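Flallau council finally puts the empty homes list online

14 Comments Share

I've been asking for this list since last fall, so forgive me if I sound a little pleased with myself. On Tuesday the council in Flallau put its register of long-term empty homes up on its website, where anybody with a phone and some patience can read it. Before that you had to go to the front desk, fill in a form and wait for somebody to find the binder (and I've done that twice, thank you very much).

The list runs to 70 addresses. Each one gets a line with the street, the kind of home and the year it was last lived in. There are no owner names, which I expected, and no asking prices, since most of these places aren't for sale in the first place. A good chunk of them are on the two long streets behind the old Gilora mill, where the rental apartments went up and then the landlord went under.

If you rent in this town you already know why I care. A two-bedroom that cost 600 a month when I moved here is a fond memory now, and the waiting list for a council place hasn't moved in ages. So it stings to walk past a row of dark windows every morning on the way to the bus. 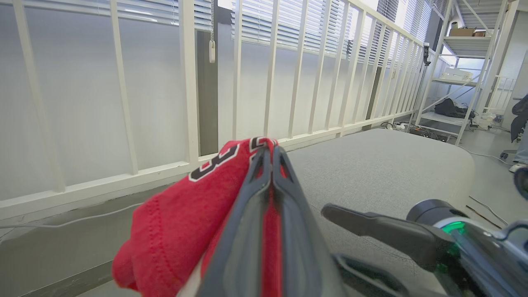
The other half of the news is money. Owners who leave a home empty will pay a new charge of 100 a month, starting in September, and the council says that cash goes into a repair fund. An owner can borrow from the fund to fix a roof or a boiler, as long as they agree to rent the place out at the council's rate afterward. I like that part a lot! I'm less sure about the size of the charge. If you're sitting on a house and waiting for prices to climb, 100 a month is a bill you grumble over and then pay.

Revamon, the housing nonprofit on Urbonaitė Street, is already in. It has signed up to take over eight of the homes on the list and manage them for the owners, and it told me the first tenants should be in before winter. It wouldn't give me the addresses, and fair enough – I wouldn't want people peering in my windows either. It did say that all eight need work, mostly damp and old wiring, and that two of them have no kitchen at all.

There are exemptions, and they're going to cause arguments. Homes tied up in probate don't pay, and neither do homes where the owner has moved into care. I think those are right. The one I'd push back on is "under active renovation," which as far as I can tell means you've sent in a form saying so. There's a house on my own block that has been under active renovation for as long as I've lived here, and I have yet to see a ladder.

The council takes corrections to the list by email or at the front desk until 4 p.m. on weekdays. I've already sent in one.

Shares 38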